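Novembre, et je me remets aux lettres

Chaque année c'est pareil, dès que la nuit tombe à l'heure du goûter, j'ai envie de ressortir mes stylos et d'écrire à des gens que j'aime (et que j'appelle trop peu, je le sais bien !). L'an dernier j'avais tenu jusqu'à Noël, avec 5 lettres postées, dont une de quatre pages à Thiện, qui m'a répondu au printemps par une carte minuscule et très drôle.

Cette fois je commence par Fuad, parti vivre loin, et à qui j'ai mille choses à raconter : le jardin, les travaux, la petite qui perd ses dents. 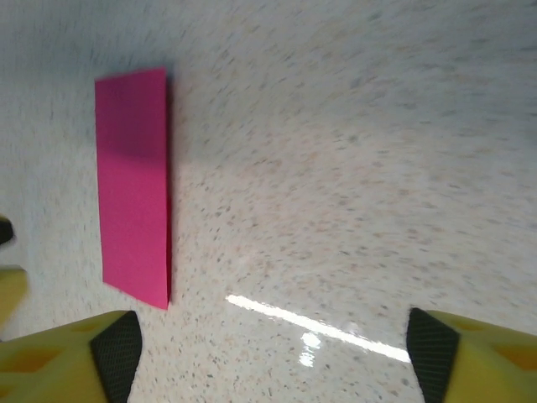
Faut-il faire un brouillon avant d'écrire à la main ? Pour une lettre à un ami, je m'en passe toujours, les ratures font partie du plaisir.

Je note juste deux ou trois sujets au dos d'une enveloppe, je me fais un thé, et puis je laisse venir. Parfois je m'égare complètement sur une recette de soupe, tant pis ! La lettre de Fuad en est à sa troisième page et je n'ai toujours pas parlé du jardin. Je la finis ce soir, après le dîner.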